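그리퍼 일기, 네 번째

2022년 11월 12일
읽는 시간 4분

Brerncombe 손과 Stirndale 손을 비교하기로 한 건 10월이었다. 그때 내가 회의록에 "하루면 됨"이라고 적어 놓았다. 글씨도 당당하다. 오늘 그 회의록을 다시 펼쳤다가 조용히 덮었다.

오전은 컨트롤러에 바쳤다. Ellwood 컨트롤러는 손을 바꿀 때마다 처음 만난 사이처럼 군다. 파라미터를 다시 넣고, 원점을 다시 잡고, 재부팅하고, 커피. 원점 잡기에 네 번 실패하고 다섯 번째에 됐는데 뭘 다르게 했는지는 모르겠다. 노트에는 "해결"이라고만 썼다. 미래의 나에게 미안하다.

오후부터 과자 봉지 집기. 칸막이 있는 골판지 트레이가 예상보다 고약하다. 상자 모양 물건은 옆면을 잡으면 그만인데, 비닐 포장은 어디가 옆면인지부터 합의가 안 된다. 칸이 좁으니 손가락을 벌릴 여유도 별로 없다. 너무 벌리면 칸막이를 밀고, 덜 벌리면 봉지 위에 얹혀서 꾹꾹 누르기만 한다. 안에 든 과자의 심정은 생각하지 않기로 했다. 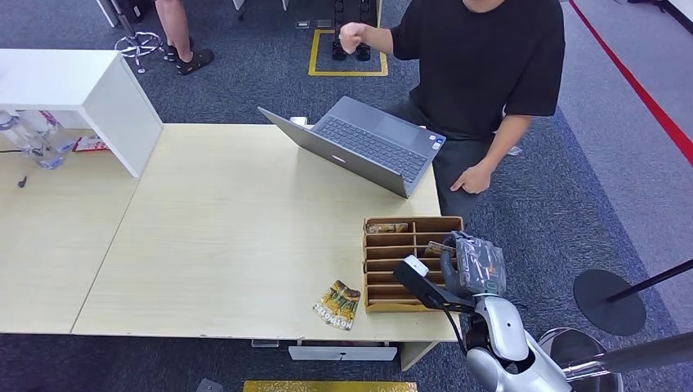
트레이에서 비닐 포장 하나를 문 그리퍼. 왼쪽 노란 봉지는 테이블 위에.

Pludov 카탈로그에는 손가락 수명이 4,000회라고 되어 있다. 무엇을 4,000회 집었는지는 안 적혀 있다. 아마 정육면체일 것이다. 카탈로그 속 세상에는 정육면체만 산다.

지금까지의 인상을 적어 두면, Brerncombe는 힘이 좋고 눈치가 없다. Stirndale은 눈치가 좋은데 가끔 결심을 못 한다. 봉지 바로 위에서 멈칫하는 걸 보고 있으면 내가 점심 메뉴 고를 때 같다. 힘 제한을 한 단계 올리니 망설임은 줄었고 대신 포장 구겨지는 소리가 커졌다. 둘을 합치면 좋겠다고 했더니 예산 얘기가 나와서 못 들은 척했다.

손목 카메라도 따로 봤다. 손가락 끝 각도를 확인하기엔 이쪽이 훨씬 낫다. 위쪽 손가락은 갈고리처럼 휘어 있고 끝은 납작하게 깎였다. 얇은 봉지 모서리를 걸기에는 괜찮은 모양 같은데, 밑으로 나온 짧은 마디들이 먼저 닿을까 봐 신경 쓰인다. 투명 커버에 조명이 번쩍이는 건 노출을 내려서 달래 볼 생각이다. 안 달래지면 조명을 옮겨야 하고, 그러면 캘리브레이션도 다시. 생각만 해도 배가 고프다. 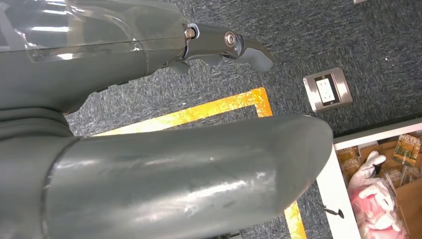
다음에 할 것

- 원점 잡기 순서를 제대로 적기. "해결" 금지.
- 봉지를 눕혀 놓은 경우와 세워 놓은 경우를 나눠서 기록.
- 손가락 마디 간섭, 접근 각도를 바꿔서 다시 확인.
- Pludov에 메일. 정육면체였는지 정중하게 물어보기.

공유 4 · 댓글 5
문의하기 | © 2022 그리퍼 일기 | 맨 위로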